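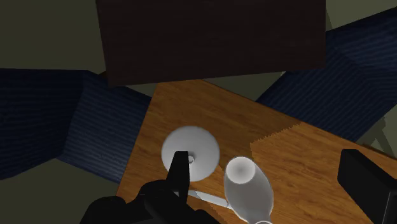

Visit report: Hutesness glass works, Sullmont
03/02/2019

The Hutesness works makes pressed and blown stemware in soda-lime glass. It opens its hot end to outside visitors twice a year, in October and in late winter. Our group was received at the gatehouse by Consuelo Bustamante, production engineer, and issued with eye protection, heel straps and a printed route. Phones were allowed everywhere except the mold shop.

Batch house

Sand arrives by road and is held in two covered silos. Soda ash and limestone are stored separately and weighed on a belt scale before mixing. Cullet is added at the end of the mixer cycle. The plant uses its own cullet only. Outside cullet was tried and dropped after color problems in thin-walled bowls, where a slight green tint is easy to see at the rim. Moisture in the sand is checked every shift by drying a sample and weighing it again. The log was open on the bench and had no gaps.

Furnace and forehearth

There is one furnace, cross-fired, running on natural gas. It has a rated pull of 71 tons per day. On the day of the visit it was running below that figure while a burner block on the left side was waiting to be changed. The forehearth feeds two lines. Temperature at the feeder is held by hand on line 1 and by a controller on line 2. Operators on line 1 said they preferred it that way for short runs. The difference in scrap between the two lines was not given to us.

Forming

Bowls are blown in paste molds, which are kept wet and turn the glass as it is blown, so no seam is left. Stems are either pulled from the base of the bowl or pressed and joined while hot. Feet are spun from a separate gob. The foot is the part most likely to fail inspection. If the gob is too cool, the disc comes out thick on one side and the glass leans. If it is too hot, the edge curls. The working window was described as narrow and depends on ambient air, so the bay doors stay shut in winter even though the bay becomes uncomfortable.

Mold changes take 90 minutes on line 2. The stated target is lower, but the cooling manifold has to be unbolted each time and the bolts are not captive. A modified manifold from Udham was on a pallet next to the line, still wrapped.

Annealing and cold end

Ware passes through a gas lehr. The belt speed is set by the thickest section, normally the joint between stem and foot. After the lehr, the top of each bowl is cracked off, ground and fire-polished. Strain is checked under polarized light on 10 pieces per pallet. Rejects go straight down a chute to the cullet bin.

Covadonga Carrasco showed the inspection area and explained the foot flatness check. The glass is stood on a granite plate and a feeler gauge is tried under the edge at three points. A rocking glass is rejected without measurement. Good output for the previous shift was written on the board as 2,524 pieces, all one pattern, the Sepúlveda white wine glass.

Packing

Packing is manual. Cartons are corrugated with die-cut dividers and are dropped-tested when the divider supplier changes. The warehouse was close to full and part of the aisle nearest the loading dock was taken up by returned pallets.

Notes for later visitors

The route includes two steel staircases and one open-grate walkway above the lehr. Noise at the forming machines makes questions difficult, and the guide takes them in the corridor afterward. Parking is on the north side, past the weighbridge. The canteen accepts cash only. Samples can be bought at the gatehouse as seconds, unboxed, and the range depends on what was run that week.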